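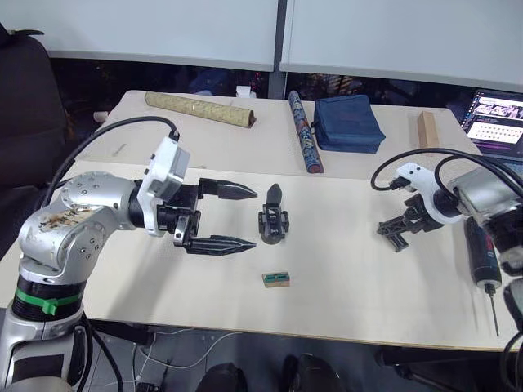
Two-arm table cell: cable loop pulling on the gripper plug

Forum: Cells and Fixtures > Maintenance
Started Aug 23, 2018

butdale_bench wrote:
Hello all. I take care of a small cell with two arms at one table, at our site in Butdale. Both arms have a black gripper, the left one parallel with two fingers. My question is about the left one. The gripper cable goes in a free loop from the back of the arm over to the white wrist housing and plugs in at the top. When the wrist turns far to one side, the loop becomes short and pulls on the plug. After 253 cycles I got the first "gripper not responding" message. I pushed the plug in again and it was fine until the next morning.

I have put a green band on the lower column, over the black collar, with a small clip. My idea was to guide a second cable there later. Is it a good place also for the gripper cable, or is it too low?

oshima_cell4 wrote:
Too low in my opinion. If you fix the cable at the column, all joints above must share the same free length, and you will need a very big loop. Fix it at the elbow with a soft strap and leave the loop only between elbow and wrist. We have 600 mm free between these two points and it is enough for our program. Please measure yours, your arm is maybe a different size.

butdale_bench wrote:
Thank you. At the elbow I have rows of small screws and I don't want to put a strap over them, I need to reach them for the inspection. Also there is a brown scuffed patch on the metal in that area. I tried alcohol and it did not go away. Does somebody know if this is a problem?

raltstead2 wrote:
I don't agree with oshima_cell4. A strap at the elbow only moves the problem. Then the cable bends always at the same point and it breaks inside, where you cannot see it. I changed two cables for this reason in February. Leave it free, but make it longer, and put the strain relief directly at the wrist housing, so the plug never feels the pull.

About the patch: touch it with the fingernail. If it is smooth, it is only dirt or rubbing and I would leave it. If you feel an edge, look for what is hitting it.

oshima_cell4 wrote:
Two cables broken, but how tight was the strap? It must be possible for the cable to slide in it. We are at 2,326 hours with the same cable.

raltstead2 wrote:
It was tight, I admit. But a long loop can also catch on something, so I understand your side. With two arms over one table I would be careful. How do the cables go on the right arm?

butdale_bench wrote:
Over the top and down behind the arm, also in loops. That gripper has open fingers, the skeleton kind, and it works pointing down close to the table. There I never had the message. I keep the cordless screwdriver standing on that side, below the wrist, and I should probably give it a better place before I make any cable longer.

Fingernail test done: smooth. I will leave it.

brarnham_tools wrote:
Before you change anything, move the left arm by hand to the worst wrist position of the program and look at the plug from the side. Open and close the gripper there some times. If the plug tilts, you have your answer. Check also the small silver bracket under the white housing. On ours in Brarnham the bracket screw was loose, and for one week we were blaming the cable.

butdale_bench wrote:
I did it like brarnham_tools wrote. The bracket is firm. The plug tilts a little when the wrist is at the end of its turn. I have now ordered a longer cable and a relief clamp for the wrist, and for the moment I limited the wrist angle in the program. It makes the cycle slower, but at 618 cycles there was no new message.

oshima_cell4 wrote:
Good. When the new cable comes, write the free length here please. I still think you will want a strap.

raltstead2 wrote:
A loose one :)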